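Home | Kitchen | Laundry | Workshop | Kids' Stuff | Ask Us

Print this page | E-mail this page

Shape blocks and the board they live on

Quick one this week, typing between jobs. Plastic shape blocks – the bright ones, stars and cylinders and cubes and so on. Washing, sorting, storing, and what to do with the board underneath.

Washing. Warm water, dish soap, old toothbrush. Not the dishwasher unless the maker says so. Ours went through once at Avanport and one star came out with a bent point. Blocks with a textured top hold on to crumbs and marker dust, so brush in small circles, then across. Rinse. Stand them on a towel, textured side down, overnight.

Sticky residue from labels: cooking oil on a rag, leave it 5 minutes, rub, then soap again to get the oil off. Skip nail polish remover. It eats some plastics and clouds the rest.

Crayon comes off with baking soda on a damp cloth. Go easy, it scratches shiny faces.

The board. If you're making one, glued-up planks in a light wood are nice to work on. Colors show up well against it and you spot a missing piece fast. Sand with the grain, 3 passes, finer paper each time. Wipe with a damp cloth between passes so the grain lifts, let it dry, sand again. Run a fingernail over the seams. If it catches, keep going. Ease the front edge too, little wrists rest there.

Finish: I used plain mineral oil, thin coat, wipe off what doesnt soak in. Paste wax on top if you want blocks to slide. Leave the wax off if you want them to stay put.

Sorting. Tip everything out and spread it so no block is stacked on another. Then pick a rule and stick to it. By color is fastest. By shape is better for small kids because a red star and a green star end up in the same pile and they have to think about it.

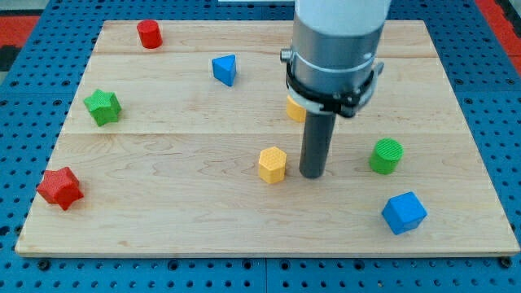

Ainhoa Soler wrote in to say she sorts by neither – she goes by whether a piece rolls. Cylinders in one tub with a lid, everything flat-sided in an open tray, and she has stopped fishing them out from under the stove.

Good system, I've switched to it for the workshop set. Cylinders do stay put if you stand them on end, but one bump of the table and off they go.

Storage. Shallow beats deep. In a deep bin the cubes go to the bottom and the whole lot gets dumped on the floor every single time. A tray one block high is plenty. Line it with shelf liner, cut a bit big and trimmed after. Mesh bags are ok for travel, star points snag in the holes though.

Got a pegboard table? Lay the board flat on that and clamp it at two corners if it slides. Keep the holes around it free so you can hang a small bin off the side. Pegboard collects sawdust in every hole – vacuum with the brush head, dont wipe, wiping just packs it in.

Dents in the wood from dropped blocks: wet cloth on the dent, warm iron on the cloth, few seconds, check, repeat. Works on bare or oiled wood. Waxed, you'll have to strip it first.

Scuffs on plastic – white vinegar on a soft rag, then rinse. Deep gouges, leave them. Sharp edge from a gouge, knock it down with a nail file.

Next time: Helmut Heitmann's trick for drawer runners, finally. Sorry for the wait, I lost the letter and then found it in the glue drawer.

Print this page | E-mail this page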